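Planning and Budgeting for a Robot Arm Bench: Frequently Asked Questions

Mistthorpe Makerspace — updated 06/06/2018

We get a lot of questions from schools, clubs and small labs who want to set up an arm of their own, and we love getting them! These are the ones that come up most often. Prices are in dollars and don't include tax.

Do we need to buy the arm first?

Please don't. Choose the job first. Ours was kitchen work: open a toaster oven, move a slice of toast in or out, close up again. Once we'd written that down, half of the catalogue dropped out on its own, and we stopped drooling over arms that were far too big for the bench.

How much should we set aside for everything that isn't the arm?

More than you'd think. We put aside 20 per cent of the arm price and went over it. Rails, clips, cables, spare fingers and a decent table all add up, and none of them show up on the arm quote. Our non-arm spending came to $1190 in the end.

What size of table works?

Bigger than the arm's footprint suggests, especially if anything on it has a door. An oven door that folds down takes up a good chunk of bench when it's open, and you still want room beside it for a bowl or two. Tape the open door's outline on the table before you order anything. 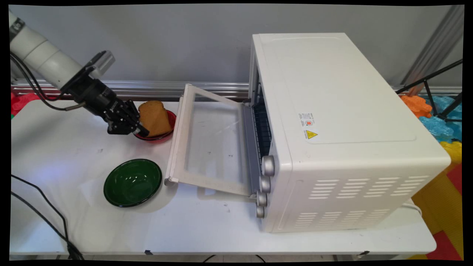

A light-coloured top is worth asking for too. It's easy to wipe and dark parts stand out on it when you drop a screw (you will drop a screw). Ours is getting scuffed, and we're fine with that.

Should we buy special props, or ordinary household ones?

Ordinary ones, every time! Bowls in a few strong colours are cheap, easy to replace and easy to tell apart when you're talking over a run with somebody. Second-hand appliances are good value as well. Look for a handle that stands clear of the door and check that the hinge moves smoothly through its whole travel.

Which gripper should we budget for?

A two-finger parallel gripper covers a surprising amount of kitchen work. We looked at the Luo and the Beltska, and both would have done the job. We went with the one whose fingers could be swapped with a plain screwdriver, and we'd make the same choice again. Put a second set of fingers on the first order — shipping them separately cost us nearly as much as the parts.

Can one gripper manage both food and door handles?

In our experience, yes, but plan time for it. Toast wants a gentle squeeze and a narrow approach. A handle wants the fingers lined up with the bar, with enough clearance all round that they don't knock the door on the way in.

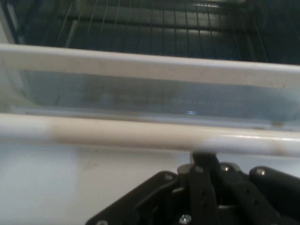 Measure the thickness of your handle and compare it with the gripper's maximum opening on the spec sheet. Leave a margin. Thick, rounded bars are common on small ovens, and a gripper that only just fits will try your patience. Write the number on your quote request so the supplier can check it too.

How long does it take from order to first run?

Ours took 17 weeks, and most of that was waiting for delivery. Use the time to build the table and sort out the power and cable runs.

Is leasing worth a look?

For a single term or a short project, very much so. Pleltia quoted us a lease with servicing included, and it was tempting. We bought in the end as we wanted to drill our own mounting holes.

Can we come and see yours before we commit?

Yes, please do! Send a note through the contact page with the job you have in mind and your rough budget, and bring your table measurements along.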